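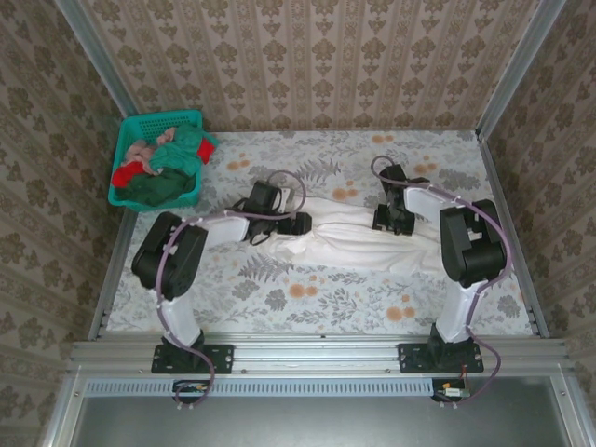 A white garment held out by both ends over the table, with the basket of clothes at the back.

Folding and Sorting: Frequently Asked Questions

Do I need a special table for folding?
No. Any flat table at about hip height will do. It should be wide enough to lay a shirt out with the sleeves open.

Should I put a cloth on the table?
We recommend it. A cotton tablecloth keeps slippery fabrics from sliding. A pale one makes dark lint easy to spot. Wash it with your sheets.

Where should the basket go?
In a back corner, so the front edge stays clear. If you are left-handed, try both corners before you settle on one. The Zimuner basket we sell has holes in the sides and holds up to 64 liters.

How do I start on a crumpled garment?
Find two ends, pull gently until the middle opens up, then lower it to the cloth and smooth it outward with your palms. Knits should not be pulled - lay them down and pat them flat.

Can I mix colors in one basket?
Once everything is washed and dry, yes. Before washing, keep whites apart from reds and dark greens. New red items should go through their first few washes alone.

My clothes wrinkle before I get to them. What can I do?
Take them out of the dryer as soon as it stops and fold the thin cottons first. Towels and sweatshirts can wait until evening. For set-in wrinkles, mist lightly with water, smooth by hand and leave flat for ten minutes.

Which folding guide should I order?
The Wustarach guide (item 601) covers shirts, pants and children's clothes. The Winisik guide (item 158) covers bedding only, including fitted sheets.

Can I return a basket I have used?
Yes, within 30 days, as long as it is clean and the rim is not cracked. Guides can be returned only if unopened.

Who answers questions that are not listed?
Negin Ahmadpour handles customer mail. Use the contact form and include your order number. Replies usually go out within two working days, a little longer in April when we restock.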